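Help > Upholstery > Cleaning FAQ

Thu 10 November
By Vega Marín

How often should I clean a fabric armchair?
Vacuum every 2 weeks with the soft brush. Do the tufts by hand with a dry cloth.

Can I use the Zolach foam on velvet?
No. Use it on cotton and linen only, and test it under the seat first. 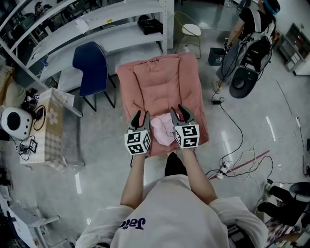
A customer in Taltham wrote that the foam left a ring on her cushion and that a second coat over the whole panel evened it out. We would try plain water first.

How long before I can sit on it?
Leave it for about 7 hours with a window open.

Do you collect chairs for cleaning?
Yes, within 26 miles of the Fendside shop. Book by phone. Loose covers can be dropped off at the counter any morning.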